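Who Gets to Clear My Desk?

I have been waiting for a machine to tidy up after me since I was 7.
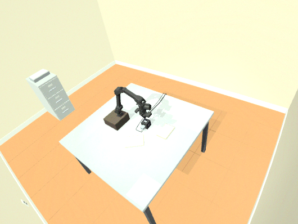

My mother's rule was that nobody got dinner until the table was clear, and I have spent my adult life breaking it. So when Gavin Sutherland at Kovo offered to show me how his team teaches an arm to pick up after people, I was on the train before I'd finished my coffee. They start in simulation, which means a rendered room with an orange floor, a gray filing cabinet and one black arm on a brown block, reaching down over a white table. I asked him why the pale sheet near the corner was so hard to see against all that white. "Welcome to my August," he said. Paper on a bright desk is murder, apparently. So is anything thin, and anything that bends.

The arm got 900 tries at one job that afternoon: pick up a small block, put it down somewhere else. It managed 255. I thought that was terrible! Gavin was delighted (the week before had been much worse), and he bought everyone donuts.

I wanted a second opinion, so I called Imelda Salazar, who runs the packing floor at Lumanlan, where they mail out craft kits. She's had an arm on one of her lines since spring. It moves sealed boxes from a belt to a pallet, 600 in a shift, and she loves it. What about filling the boxes? She laughed at me for quite a while. Each kit has yarn, a folded leaflet and a bag of buttons, and the buttons slide around. Her people do that part by hand and she has no plans to change it.

"It's great at boxes," she told me. "Ask me again when it can fold a leaflet."

And my house? Well, my house is all leaflets. It's mail, charger cords, one sock, a library book under a plate. I asked Gavin when I could have an arm for the kitchen table and he started talking about grippers, and then about lunch. I'd still take one tomorrow, even at 255 out of 900, as long as it stayed away from the good glasses.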